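Section 4: Planning your consumables budget

I set up our Kuvum suturing bench in April, and I got the arm right and the supplies badly wrong. So please do this part before you send anything to purchasing!

1. Work out your sessions for the year. We planned on 30.

2. List what gets used up: practice pads, suture thread, instrument tips. Keep pads on their own line (mine were buried under "misc," and Francine Zacharias sent the whole form back).

3. Get a written quote for tips. Marchand quoted us $528 a set, and I'd budgeted for one set. Ha.

4. Add it all up. Our first-year supplies came to $2,776, with shipping.

Note: A pad with two incisions lets you put more than one run on it. We tie in black on one and blue on the other, so it's easy to tell the knots apart when Sylvie Lemieux goes over them later. Order both colors.

Caution: Don't order tips until you've checked the part number against your instrument shaft. Opened packs can't go back.

5. Send the total to whoever signs, then start on Section 5 while you wait. Ours took 37 days, so get the bench space measured in the meantime. 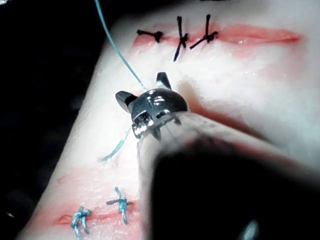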